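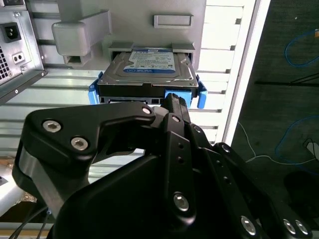
4. Handling Rules for Drive Removal

4.1 Scope of the rules

The rules in this section cover the removal of hard drives from used desktop computers by a single robot arm, and the placing of those drives in a holder. They were written for the Plestholm cell and later tried with few changes at Grindberg. They apply to drives held in plastic caddies. Drives fixed to the chassis with screws are left out, as are laptops and servers.

We sort the rules into two groups. Cell rules say how the work area must be set up before the arm is allowed to move. Task rules say what the arm may do once it is near the computer. The wording of both groups was kept short enough to fit on one sheet, because an earlier draft of 11 pages was not read by the people it was meant for. Ifeoma Usman edited the final wording and kept the list of changes.

4.2 Cell rules

C1. The computer must be disconnected from mains power before it enters the cell. The power cord is taken out of the cell as well.

C2. The stop button on the teach pendant must be within reach of the operator whenever the arm is powered. If the pendant is laid on the work surface, the button faces up and nothing may be placed on it.

C3. Loose cables must be kept out of the arm's planned path. A cable that has to cross the work area is tied down on both sides of the path.

C4. Hands stay off the work surface while the arm is moving at more than the reduced speed set for the task. At reduced speed, an operator may steady a part only if the task sheet says so.

C5. Personal items are kept off the work surface during recorded trials.

C5 was the rule most often broken in our own trials, and we do not think stricter wording would help. A shelf next to the cell did more than two rounds of reminders. C2 caused the most discussion. The operators at Grindberg preferred to hang the pendant on a hook, and the rule allows this as long as the hook is on the operator's side.

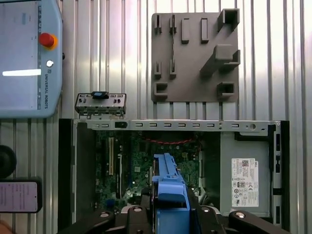 4.3 Task rules

T1. The gripper may touch the caddy, but it may not press on the drive's circuit board or its connectors.

T2. Data and power leads must be off the drive before the caddy is pulled. The operator confirms this on the task sheet.

T3. The release tab is pressed first and the pull begins second. A pull that starts with the tab still engaged is counted as a fault, even if the drive comes free.

T4. Pulling force is limited to the value on the task sheet. When the limit is reached the arm stops, backs off and waits for the operator. It does not try again by itself.

T5. While a drive is held, the arm moves at reduced speed and does not pass over the edge of the work surface.

T6. A drive that has been dropped or struck is set aside and marked, whatever its condition looks like.

T4 needs some comment. Many control programs retry a failed pull with more force, and in a bin-picking task this is often fine. With a caddy it is poor practice – the usual cause of a failed pull is a tab that has not cleared, and more force bends or breaks the tab. The Carus control software has automatic retry turned on when it is installed, so it has to be turned off by hand for each new task. We added a check for this to the task sheet.

4.4 Trials under the rules

We logged 1,093 removal attempts under the final rules. Of these, 162 ended in a stop under T4. We reviewed the first 100 stops by hand and found that in 80 of them the release tab had not been fully pressed. The other stops in the review had mixed causes, mainly a lead that caught on the cage or a caddy that had been fitted at an angle.

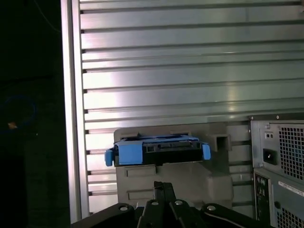

These results led to one change in the fingertips. The Bassey tips we had used up to that point were rounded and tended to slide along the tab. Flatter tips hold their place better, although they also need closer alignment, and the approach step takes longer as a result. We kept the longer approach. No rule in the set asks for speed, and a cell that is judged on drives per hour will need to set its own limits on how much time an approach may take.

The task sheet for each model of computer should be checked again after any change to the fingertips, the force limit or the way the computer is placed. At Plestholm the check is done by a second operator who did not write the sheet, with the arm at reduced speed. The signed sheet stays with the trial log.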